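Como planear o orçamento de um primeiro robô de arrumação (sem gastar tudo no braço)

Publicado em 27/3/23 na secção Guias de compra

Há uns anos, quando começámos a pensar em comprar equipamento para a nossa oficina de robótica doméstica, fizemos o que quase toda a gente faz: abrimos o catálogo, escolhemos o braço mais bonito e só depois fomos ver quanto dinheiro sobrava. Sobrava pouco, como devem imaginar. Este guia é o que gostaria de ter lido nessa altura, com calma e uma chávena de chá ao lado, e espero que vos poupe pelo menos um par de noites mal dormidas.

Vou partir de um caso concreto, que é o nosso: uma sala de formação pequena, um grupo de adultos curiosos e a vontade de ensinar um robô a tirar objetos de cima de uma cama e a pô-los no sítio. Se a vossa tarefa for outra (pôr a mesa, separar roupa, regar vasos), os passos servem na mesma, mudam só os valores.

Passo 1: escrever a tarefa antes de abrir o catálogo

Peguem numa folha e escrevam, em duas ou três frases, o que o robô vai ter de fazer. Evitem palavras grandes. «Ajudar em casa» não serve para comprar nada; «pegar num livro pousado num lençol e levá-lo para uma prateleira» já serve. Dessa frase saem logo o alcance de que precisam, a abertura da garra, o peso a levantar e até a altura da mesa ou do suporte onde o braço vai ficar aparafusado.

Juntem a esta folha a lista dos objetos. Meçam-nos e pesem-nos mesmo, com fita e balança de cozinha – os olhos enganam muito, sobretudo com caixas. Marquem à parte o mais largo e o mais pesado, que são eles que mandam na escolha da garra.

Passo 2: começar pela simulação

Sei que apetece saltar esta parte. A simulação parece trabalho de secretária e toda a gente quer ver metal a mexer. Mas é a rubrica que mais dinheiro nos poupou! Antes de assinar qualquer encomenda, montámos no computador o quarto de treino e experimentámos nele vários braços e várias posições para a base. Só aí percebemos que o modelo que tínhamos quase comprado não chegava ao fundo do colchão, junto à parede.

Não é preciso um cenário de cinema. Duas paredes lisas, uma cama encostada ao canto e alguns objetos espalhados chegam muito bem para as primeiras contas de alcance. Convém é que os objetos sejam diferentes entre si: uma coisa mole, uma coisa espalmada, uma coisa alta e estreita, uma caixa mais volumosa.
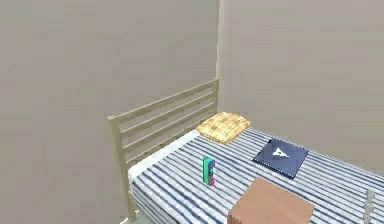
O quarto de treino em simulação: almofada de xadrez amarelo-mostarda, lençol às riscas brancas e azuis e objetos espalhados pela cama.

Um conselho sobre os lençóis, já que estamos a falar deles. Escolham pelo menos um padrão forte. Um tecido liso é simpático para as câmaras e dá-nos resultados optimistas, e depois chega-se a uma cama verdadeira e a conversa é outra. Um objeto azul-escuro em cima de riscas azuis é um bom teste para decidir se a câmara mais barata serve ou se é preciso subir um degrau.

Quanto a custos, reservem 600 euros para esta fase. No nosso caso, cobriu a licença anual do Bastitz, que é o simulador que usamos, e uma placa gráfica em segunda mão. Quem já tiver um computador razoável gasta menos.

Passo 3: dividir o orçamento em fatias

Com a tarefa escrita e a simulação a correr, já se pode falar de dinheiro a sério. O nosso orçamento total foi de 3508 euros, e ficou assim:

Simulação (licença e placa): 600 euros
Braço e garra: 2000 euros
Câmaras, suportes e iluminação: 420 euros
Cama, colchão, roupa de cama e objetos: 188 euros
Peças de reserva e imprevistos: 300 euros

Reparem na última linha. É a primeira que se corta quando o total assusta, e é a que faz mais falta. Os dedos da garra gastam-se, os cabos partem-se sempre junto à ficha, e uma encomenda parada por causa de uma peça pequenina custa semanas de paciência.

Passo 4: pedir propostas que se possam comparar

Pedimos orçamento a dois fornecedores, a Geltcombe e a Hutchins, e no início foi uma confusão, com uma proposta a incluir a garra e a outra não. Resolvemos enviando a ambos o mesmo texto, com a folha do passo 1 em anexo e estas perguntas:

O preço inclui garra, controlador e cabos?
Qual é a carga útil com o braço totalmente esticado?
Existe um modelo do braço para o simulador, e quem o mantém?
Quanto custam os dedos da garra e quanto tempo demoram a chegar?
O transporte e o IVA estão incluídos?

A pergunta do modelo para o simulador merece atenção especial. Se o fabricante o fornecer, aproveitam tudo o que fizeram no passo 2. Se não, alguém vai ter de o construir à mão, e essas horas também são orçamento, mesmo que não apareçam em fatura nenhuma.

Perguntem ainda pelo prazo de validade da proposta. A nossa era de 30 dias e quase a deixámos passar, entretidos a discutir a cor dos suportes.

Passo 5: encomendar por ordem

Não encomendem tudo no mesmo dia. Nós seguimos esta ordem: primeiro o mobiliário e os objetos, depois as câmaras, por fim o braço. Assim, quando a caixa grande chegar, a cama já está no lugar, as câmaras já estão calibradas e a garantia não começa a contar com o robô fechado na embalagem. O nosso braço tem entrega marcada para abril, e até lá continuamos a trabalhar na simulação sem pressas.

Se a vossa sala for partilhada, como a nossa no centro Groltton, confirmem também a tomada, a largura da porta e o sítio onde o braço dorme à noite. Um armário com chave entrou nas nossas contas à última hora e teve de sair da linha dos imprevistos.

A folha de cálculo que usámos está disponível na página de recursos, com as fórmulas já feitas. Mudem os valores à vontade e, se acrescentarem alguma rubrica de que não nos lembrámos, escrevam-nos a contar – temos muito gosto em atualizar o guia.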